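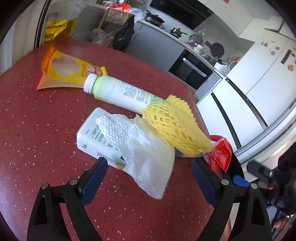 그림 3. 붉은 점무늬 상판에 놓인 음료병과 노란 과일망.

4.2 창업 서사의 반복 구조

자전거 회사의 연혁 페이지는 대체로 차고에서 시작한다. 본 연구가 수집한 21개 소규모 산악자전거 브랜드의 소개문도 이 전통에 충실하였다. 차고가 없는 도시의 회사는 창고를 빌렸고, 창고마저 없으면 친구네 지하실이 등장하였다. 자료는 2019년 4월 17일 기준으로 각 사 홈페이지에 게시된 판본이며, 같은 회사가 판본을 여럿 걸어 둔 경우에는 가장 긴 것을 택하였다. 긴 판본일수록 용접 불꽃에 대한 묘사가 길었고 용접을 누가 했는지에 대한 정보는 짧았다.

전체 말뭉치는 700개 문장이다. 메뉴 문구와 중복 문장을 걷어 낸 681개를 분석 대상으로 삼고, 각 문장을 창업 동기, 기술, 지역, 인물의 네 범주로 부호화하였다. Uton의 소개문은 인물 범주에 크게 기울어 있다. 창업자들이 어느 산길에서 만났는지는 갈림길 단위로 알 수 있으나, 첫 프레임이 어느 해에 팔렸는지는 끝내 알 수 없다. Kuter는 사정이 반대여서 헤드튜브 각도의 변천을 빠짐없이 기록하면서 회사를 세운 사람은 한 번도 언급하지 않는다. 두 문서를 이어 붙이면 그럭저럭 한 회사의 역사가 된다.

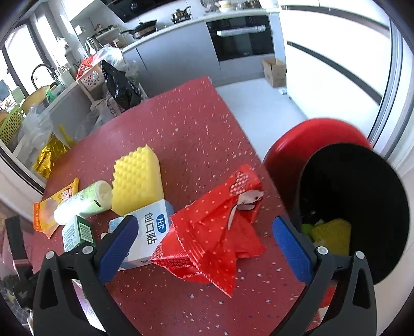
부호화에서 가장 애를 먹인 것은 지역 범주였다. Macapagal은 자사의 모든 모델이 "산이 설계했다"고 적는데, 이 문장의 주어를 인물로 볼지 지역으로 볼지를 두고 부호화 기준을 3차례 고쳤다. 최종 기준에서는 산을 지역으로 처리하였다. 산에 직함이 부여되었다면 결과가 달라졌을 것이다. 같은 이유로 "트레일이 요구한 서스펜션"은 기술로, "우리를 키운 비탈"은 지역으로 분류하였다. 후자를 인물로 보아야 한다는 의견도 연구진 내부에 있었으며 그 의견은 지금도 철회되지 않았다.
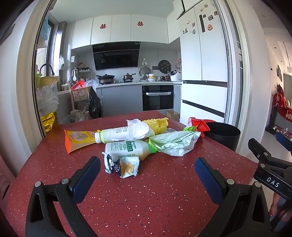

Troltell의 사례는 서사가 제품에서 떨어져 나온 뒤에도 읽히는지를 따져 볼 기회를 준다. 이 회사는 해마다 3월이면 다운튜브 그래픽을 바꾸면서 소개문은 창업 당시의 것을 그대로 둔다. 포장 연구에서 말하는 잔존 식별성이라는 개념이 여기에 들어맞는다. 감자칩 따위의 그림이 인쇄된 노랗고 흰 식품 포장지는 접힌 채 다른 포장 쓰레기 사이에 놓여 있어도 칩 포장지로 읽힌다. 소개문도 마찬가지여서 현행 모델과 맞는 구절이 거의 남지 않았는데도 독자는 산악자전거 회사의 글임을 곧바로 알아본다. 다만 어느 산악자전거 회사인지는 별개의 문제이다. 회사명을 가리고 읽으면 Troltell과 Uton의 첫 단락은 저자들도 구별하지 못하였다.

이상의 분류는 소개문이 사실인지를 검증하지 않는다. 차고의 실재 여부는 등기 자료로 확인할 수 있겠으나 본고의 예산은 그 열람 수수료를 상정하지 않았다. 범주 간 전이 빈도는 다음 절에서 다룬다.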